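Mitden Office Waste Reduction Pilot
Interim report to the Enard Fund
March 14, 2022

Where we stand

The grant agreement asks for a report at the midpoint. We have kept it short. The pilot has spent 4000 dollars of the award, most of it on collection and sorting, and the Mitden office is now sending less to landfill than it did in August. We can't yet say how much less, and we have doubts about the numbers we were given.

The original proposal promised a 20 percent cut in general trash. The hauler's invoices show a drop close to that. But the hauler, Videck, bills by container pickup and does not weigh anything. A half-empty container counts the same as a full one. When the pickup schedule was changed in the fall, the "tonnage" on the invoices fell at once, before a single new bin had been put out. We would ask the Fund not to quote the invoice figures in its own materials until we have real weights.
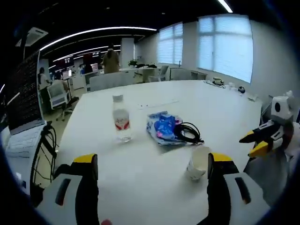
Single-use items are still the weak spot. The proposal assumed that staff would switch to refillable bottles once filling stations were put in, and two stations have been running all winter. Clear plastic bottles like the one with the white cap and the red and white label still turn up on the shared tables, some of them with water left in them, and those cause trouble later on. Sorters at Videck reject bottles with liquid inside, so a bottle in the right bin can still end up in the trash. The posters say "empty and cap." We see little sign that anyone reads the posters, and we would not pay for a second printing.

Sorting bins

The three-stream bins went out on every floor. Contamination in the recycling stream was high for the first weeks and then came down. The project plan credits the color-coded lids for this. We are less sure. The cleaning crew began pulling out obvious food waste during the same period, on their own initiative, and their extra time was never logged. If the crew stops, the rate may go right back up. The second half of the pilot should include a stretch without that help, even if the result looks bad.

Film and bags are a separate problem. Videck's contract excludes them, and the drop-off point named in the proposal closed before we started. Bags are going to landfill. The proposal's claim that all packaging would be "captured" should be withdrawn.

The tracking app

Twal was bought to log waste by floor, at a cost of 800 dollars. Staff were supposed to scan a code at the bin and tap in what they were throwing away. Use was good in the first week and has been close to nothing since then. The dashboard still draws a smooth line, because it fills in missing days with an average of the earlier ones. We found this only after asking the vendor directly. We have stopped using Twal data in this report and do not plan to renew.

Reusable cups

Paper cups were taken out of the coffee areas, and people were asked to bring a cup from home or use one from the shared shelf. This part has gone better than we expected. The cup order to the supplier has been canceled, and there were fewer complaints than there had been about the bins. Two cautions apply. The dishwasher now runs more often, and the proposal has no line for water or power, so the saving looks bigger on paper than it is. Visitors are also still handed paper cups from the front desk, which keeps its own supply and was left out of the plan. 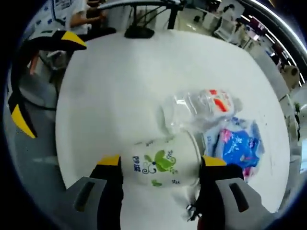

Spending and changes requested

We are not asking for more money. We ask to move what is left of the app budget to a floor scale and the labor to use it. Weighing every bag for a full month would tell us more than anything collected so far.

We also ask for:
1. Permission to drop the 20 percent target until a proper baseline exists.
2. A change to the Videck agreement so that rejected loads are reported back to us.
3. The front desk to be added to the cup program.

The final report will give weights only. If the scale shows that the pilot made little difference, we will say so, and the plan to copy it at other sites should wait until then.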